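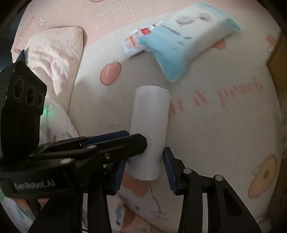
Peaches on the mattress, paper tube standing by.

9/22/23

I have bought a mattress on the internet, so I am now a person with opinions about foam.

It began with a trip to Groncombe, where we spent a weekend at a bed and breakfast and I slept for nine hours without once waking to renegotiate with my hip. I asked at the desk what the bed was. A Jokonska, medium firm. I wrote it on my hand like a teenager.

The Jokonska, delivered, is $2,146. I closed the laptop and went to put the kettle on. Then I came back and read reviews until one in the morning, which did nothing for the hip either. The Ikonen was $700 and had a great many five-star ratings from people who had owned theirs for one night. A fellow in a forum swore by the Gistutura, but he also swore by sleeping on the garage floor.

I went with the Ikonen. It came rolled up tight in plastic, the colour of a boiled sweet, and weighed 35 kilos – a figure I learned on the stairs. The instructions have 2 steps. The first is to cut the plastic. The second is to wait, for as long as three days, while it "finds its shape". I have been trying to find mine since my forties.

As for the old mattress, council will take it if I book a pickup, and the next one is well into spring. Until then it lives upright in the hallway and we go past it sideways, holding our cups of tea up high.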